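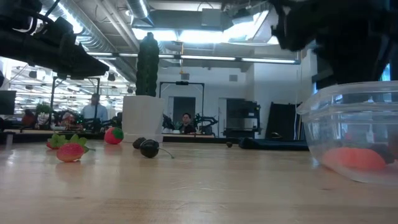 图1 浅色木桌面上的草莓与樱桃模型,右侧为透明塑料容器,后方为白色花盆及柱状盆栽。

分享 12 评论 0
搜索 全文 作者 关键词

3 材料与桌面布置

3.1 物件的选取

本研究考察桌面小型散置物的收纳过程,关注物件的外形、颜色与间距对取放次序的影响,以及容器内部可见程度与后续放置位置之间的关系。既有的家居整理研究多以衣物、书籍或餐具为材料,这些物件尺寸较大,形态规则,通常存在约定俗成的摆放方式。小型仿真果品没有这样的约定:草莓可以侧躺,也可以蒂部朝上;樱桃带有细梗,梗的方向会改变它实际占用的桌面范围。将此类物件作为材料,可以减少使用习惯对放置结果的干扰。

物件取自Cadska物件组。该组共收录12种小型仿真物,本节只讨论其中的草莓、樱桃及小南瓜三类。草莓类的主体为红色,带绿色蒂叶或绿色顶部,尺寸不一,部分附有细梗。樱桃类颜色很深,在常规室内照明下接近黑色,既有单颗者,也有以细梗相连者。小南瓜为橙色,表面呈瓣状隆起。三类物件在色相上容易区分,轮廓上则有交叉:失去蒂叶线索的小草莓与单颗樱桃,从侧面看均近似圆形。

选取时未对同类物件的大小作统一要求。预备阶段曾使用一组尺寸完全一致的草莓,编码人员反映,同类物件之间难以建立稳定的对应关系,一旦两颗草莓在桌面上交换位置,记录中的编号便可能出错。改用大小不一的物件后,编号错误明显减少,代价是尺寸成为一个需要在分析中控制的变量。尺寸按最大外径分为大、中、小三级,梗与蒂叶不计入外径。

3.2 桌面与固定物

桌面为浅色木质,木纹可见,表面略有光泽。木纹方向与桌面长边的关系在各轮中保持不变。浅色底面有利于红色与深色物件的辨认,但光泽会在物件下方形成淡淡的反光,在低角度观察时可能使物件的下缘显得偏低。位置编码因此一律以物件与桌面的接触处为准,接触处被遮挡时,取可见轮廓最低点,并在备注栏标记“推定”。

桌面远端放置一盆柱状植物,花盆为白色。盆栽在各轮中不参与收纳,作为位置参照使用。采用竖直且高度明显大于其余物件的参照物,是考虑到从侧面观察时,平放的标记容易被前方物件遮住。白色花盆与红、绿、黑三色均有足够反差,花盆底缘又提供了一条较清楚的水平参照。它的缺点也很直接:位于花盆正后方的区域不可用,任何落入该区域的物件都按缺失处理。
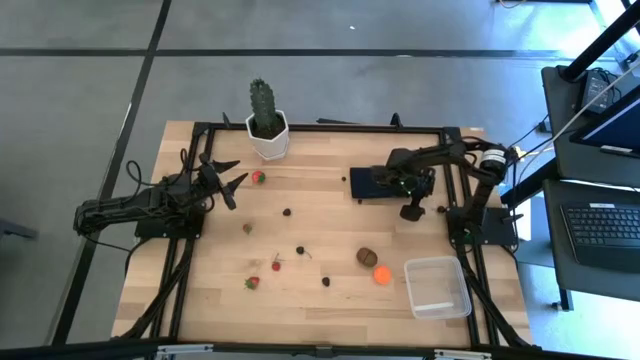 图2 草莓与深色圆形果品在桌面上的散置情形,盆栽位于桌面远端。

桌面按花盆位置划分为三个区域。以花盆中线为界,左侧为A区,右侧为B区;中线两侧各一个花盆宽度的范围另计为过渡区T。与等距网格相比,这种划分较为粗略,但在不同观察角度之间更容易保持一致。我们曾以等距网格对同一批记录重新编码,网格越细,两名编码员之间的分歧越集中在网格线附近,新增的分辨率没有带来可用的信息。

散置的初始状态遵循两条规则:同类物件之间允许邻近,但不得相互接触;任一物件不得压住另一物件的梗。第二条是在预备阶段之后增加的。梗被压住时,取走上方物件往往会带动下方物件,后者的位移究竟应记为一次独立移动还是连带移动,编码手册的早期版本没有规定,由此产生的记录已全部剔除。

3.3 收纳容器

收纳容器为透明塑料制,矩形,边角圆滑,开口处有略微外翻的沿。容器放在桌面上,开口朝上,不加盖。透明材料使已放入的物件可以从侧面看到,这是本研究选择该容器的主要理由。容器壁的反光会遮住一部分内容,颜色鲜明的物件受影响较小,深色物件则常常只剩下一块不易辨认的暗影。我们将容器内的可见程度分为三级:可辨认类别、仅可辨认存在、不可辨认。
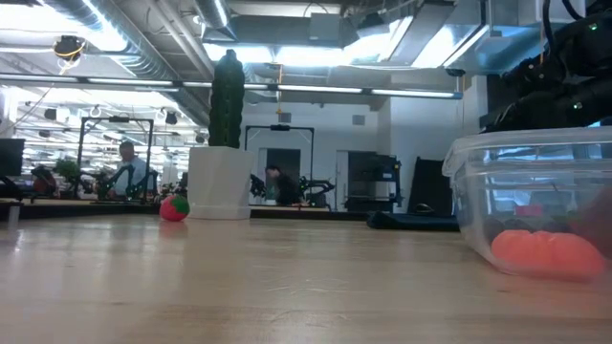
以橙色小南瓜为例,其瓣状轮廓在透过容器壁观察时通常仍可归入第一级;深色樱桃落入容器后,多数情况下只能归入第二级。两者的差别在编码结果中相当稳定。由此带来一个方法上的问题:若以容器内可辨认的物件推断收纳进度,深色物件将被系统性地低估。本研究的处理办法是以桌面剩余物件为主、容器内物件为辅,两者不一致时以桌面记录为准,容器内记录仅用于判断堆叠位置。

容器外沿同样需要说明。沿的宽度虽小,却足以让带梗的物件暂时搭在上面。此类情形既不属于桌面,也不属于容器内部,在Galang编码方案中单列为“沿上”状态。该状态持续时间一般很短,然而对取放次序的分析有影响:把“沿上”并入“容器内”,会使带梗物件的放入时间整体提前。我们保留三种状态的区分,仅在汇总次序时将“沿上”视为尚未完成放置。

3.4 照明与观察角度

布置所在的房间为开放式工作空间,顶部有横向排列的长条灯具。桌面照度约500 lx,各轮之间未作调整。灯具的反射像在容器壁上形成高亮条纹,条纹的位置随观察角度变化,与容器内物件的真实边界无关。编码员在培训阶段需要学习区分这两者,方法是比较两个角度的记录:随角度明显移动的亮纹视为反射,位置大体不变的边缘才可用于判断物件轮廓。

观察角度分为低角度与高角度两类。低角度接近桌面高度,便于看清物件的朝向及容器侧面,但前后物件容易重叠。高角度俯向桌面,适于确定物件的平面分布,对容器内的堆叠关系则不敏感。两类角度不可互相替代。本节对位置的讨论以高角度记录为主,对朝向及可见程度的讨论以低角度记录为主。

4 编码与结果

4.1 编码过程

正式记录共119轮,在Kiltunton完成,得到1,186条有效取放条目。每一条目包括物件类别、尺寸级别、取走前的区域、取走前的朝向、最近邻物件的类别,以及放入后的可见程度。条目在Zimance中录入,由两名编码员各自完成,分歧条目交第三人裁定。裁定时不显示前两人的姓名,也不显示该轮其余条目,以免裁定者依据上下文补全次序。

朝向编码只对草莓类使用,分为“蒂向上”“侧躺”“蒂向下”三种。樱桃类改记梗的方向,以梗末端相对于果体的方位为准,分为朝向容器、背向容器及其他。南瓜类不编码朝向。对于蒂叶不可见的草莓,朝向记为未知,不作推断。

“散置”与“成组”的界定采用相对距离。若两个物件的间距小于其中较大者的外径,则视为成组;三个以上的物件只要依次满足该条件,即视为同一组。这一定义会产生链状的组,首尾两端的物件可能相距较远。对链状组,我们同时记录组内物件数与首尾距离,分析时分别检验。

桌面上另有一件深色扁平矩形物件,出现在部分布置中。它不属于Cadska物件组,也不计入取放条目,但它所占的面积从可用桌面中扣除。与之相邻的物件照常编码,最近邻一栏不填写该矩形物件,改取下一个最近的果品。

4.2 次序与位置

取走次序与物件到容器的距离有关,但距离并非唯一因素。在距离相近的物件之间,大尺寸草莓的次序一般早于小尺寸草莓;单颗樱桃与小尺寸草莓之间没有稳定的先后。带梗樱桃的次序偏后,当梗的方向背向容器时更为明显。我们认为梗的作用主要在于扩大了物件需要避让的范围,它对物件本身重量的影响可以忽略。

成组状态对次序的影响呈现出类别差异。草莓成组时,组内物件倾向于连续取走,组的边界在次序记录中清晰可辨。草莓与樱桃混合成组时,这种连续性减弱,次序常在组内与组外之间往返。若仅看颜色,混合组的两类物件反差最大,理应最容易被拆分;若仅看间距,混合组与同类组并无区别。现有数据支持两种线索共同起作用的解释,但不足以估计各自的权重。

A区与B区的比较需要谨慎。容器多位于右侧,区域与距离因而高度相关,不能将A区物件取走较晚直接解释为区域效应。过渡区T的情况较为特殊:该区物件到容器的距离居中,次序却分散在各轮的前段与后段。逐条检查后发现,前段多为靠近桌面中部的物件,后段多为紧邻花盆的物件。花盆作为固定物,可能限制了取走紧邻物件的方向。图1中有一颗草莓位于花盆左侧之前,属于编码手册所称的“邻盆”位置;此类条目在后续分析中单独列出。
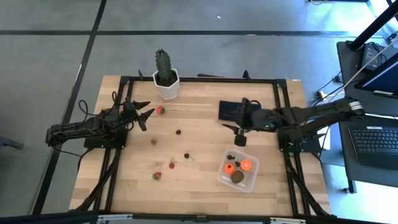
Phyllis Haworth在书面意见中提出,把“邻盆”条目单列会掩盖一个更简单的解释:这些物件大多处在桌面远端,取走得晚也许只与远近有关,花盆在场与否未必重要。她建议补做移去花盆的对照,并把参照物换成贴在桌面上的薄标记;若次序不变,花盆的限制作用便应当从结论中删去。

该意见指出的混淆确实存在。现有记录中没有移去花盆的轮次,无法直接检验。作为有限的补救,我们在同一距离级别内比较了邻盆与非邻盆物件,邻盆物件的次序仍然偏后,但可供比较的条目不多,结果对距离级别的划分方式较为敏感。下文凡涉及花盆的表述,均应理解为待检验的假设。薄标记的方案在低角度下存在遮挡问题,可行的折中是保留高角度标记,同时在桌面侧缘增设竖向刻度。

4.3 容器内的分布

先放入的物件多停留在容器底部,位置受放入点影响。圆形物件接触底面后可能滚动,最终位置与放入点不一定重合。南瓜类因表面有瓣状隆起,滚动较少;草莓类的蒂叶也能起到类似的阻滞作用。樱桃类的滚动幅度最大,细梗相连者例外,其位移受到梗的牵制,往往以一端为轴转过一个角度后停下。

可见程度随容器内物件的增多而下降。下降并不均匀:靠近观察一侧的物件几乎不受影响,远侧物件很快由第一级降为第三级。当深色物件位于前方时,后方的红色物件通常仍有局部可见,表现为一小块偏红的色斑。此类色斑可以确认物件存在,不足以确认类别,一律归入第二级。曾有编码员依据颜色将其记为草莓,复核时已更正。

容器内是否按类别聚集,是预备阶段关注的问题之一。正式记录未发现稳定的类别聚集。少数轮次出现草莓集中于一侧的情形,追溯取放条目可知,这些草莓原本在桌面上成组并被连续放入,聚集可由次序解释。换言之,桌面上的分组有时会以弱化的形式保留在容器内部,但不能据此推断存在分类的意图。

4.4 局限

第一,三类物件的颜色与形状未作交叉配置。草莓总是红色,樱桃总是深色,颜色效应与类别效应在本设计中不可分离。第二,容器只有一种,外沿宽度与透明度均未变化,“沿上”状态的频率是否取决于沿的宽度尚不清楚。第三,桌面光泽对低角度编码有影响,推定条目的比例在两类角度之间不相等。拟于次年3月启动的补充记录将使用哑光桌面,并加入不透明容器作为对照。

条目表与编码手册第二版见附录B。附录B中“朝向”一栏的未知值以短横线表示,空白表示该类别不编码朝向。

更新于 2024年11月25日

相关内容
小型仿真果品的轮廓辨认与蒂叶线索
透明容器内物件可见程度的三级编码
Galang编码方案:状态定义与边界条目
木质桌面反光对低角度位置判读的影响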